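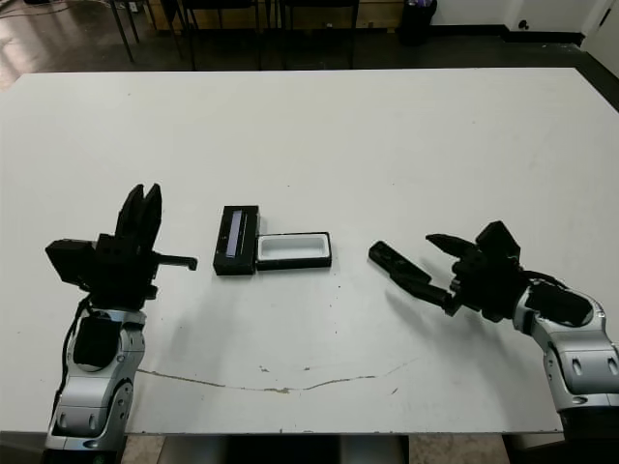 When do the new parcel locker rules take effect in Dunstan? They apply from October to every locker bank on public land, including the ones already standing.

The Dunstan town council approved the rules on Saturday after a session that ran past the scheduled close. They cover where a locker bank may stand, how much sidewalk it must leave clear, how long a parcel may be held, and what the operator pays for the space. Lockers inside stores, apartment lobbies and other private buildings are not affected.

Under the adopted text, an operator must hold a site permit for each bank. The permit lasts four years and is tied to the location. An operator who wants to move a bank to the other side of the same street has to file a new application. Existing banks will receive a temporary permit automatically, and their operators then have until the following spring to submit drawings and proof of insurance.

The annual fee is $600 per site. A lower fee of $475 applies where the operator allows other carriers to use the compartments. The original draft set a single rate, and the split was added after written comments from Stollix, which runs most of the banks in the town center, and from Jutulia, a smaller company with sites near the rail station and the swimming pool.

The two companies asked for different things. Stollix wanted a longer permit and no obligation to open its compartments. Jutulia asked for shared access to be required at all sites. The council adopted neither position in full, and sharing remains optional.

"The discount covers part of the cost of opening the software to other carriers," said Constanza Ocampo, who manages site permits for Jutulia. "It doesn't cover all of it. We will probably apply for the lower rate at the station first and look at the other sites later."

Stollix said in a written statement that it would review its locations in the town and had no plans to remove any of them before the rules start. 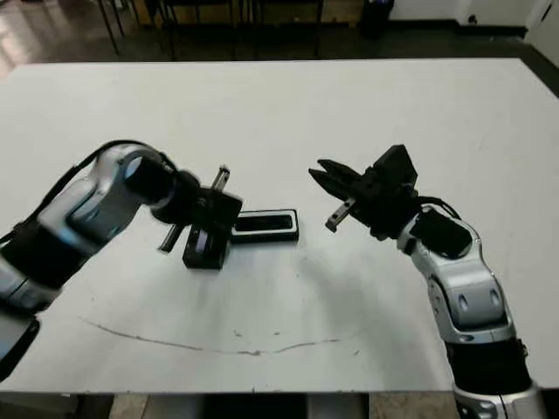 The sidewalk rule drew the most public comment. A bank must leave enough clear width for two wheelchairs to pass, measured with the largest compartment door fully open. Earlier guidance, which was not binding, measured the width with all doors closed. Town staff told the council that several banks on Market Street meet the old measure and fail the new one. Those banks will have to be turned, replaced with shallower units or taken out.

Josefina Olivares, the town's streets engineer, said her department would inspect the Market Street sites first and send the results to the operators in writing. An operator that disagrees with a measurement can ask for a second visit, at which both parties must be present. The operator pays for the visit if the first figure is confirmed.

Noise and light are also covered. Screens must dim after 10 p.m. and return to normal brightness no earlier than 6 a.m. Audible signals have to be switched off during the same hours, except for the tone that confirms a door has closed. Banks within 200 feet of a bedroom window may not be restocked overnight. Several residents had asked for a full ban on evening use at such sites, but the council's legal office advised that this would be hard to defend under the current zoning code.

Parcels must be held for at least three full days before they are returned to the sender. The day of delivery does not count, and neither do public holidays. The operator has to post the holding time on the front of the bank, together with a phone number that is answered during business hours. A link to a website is permitted in addition to the number but does not replace it.

Violations carry a fine of up to one year's site fee. The first notice is a warning, and the operator has thirty days to correct the problem. Repeated violations at the same site can lead to loss of the permit, in which case the operator must remove the bank and restore the pavement at its own expense.

The neighboring town of Tramton is working on rules of its own. Its draft uses the same method for measuring sidewalk width but leaves out the fee discount, and it would limit new banks to parking lots and station forecourts. A first reading there has not been scheduled.

Permit forms for Dunstan will be available at the town hall service desk and on the town website before the rules take effect. Residents can report a blocked sidewalk or a faulty locker through the existing street maintenance line, which is open on weekdays from 8 a.m. to 4:30 p.m.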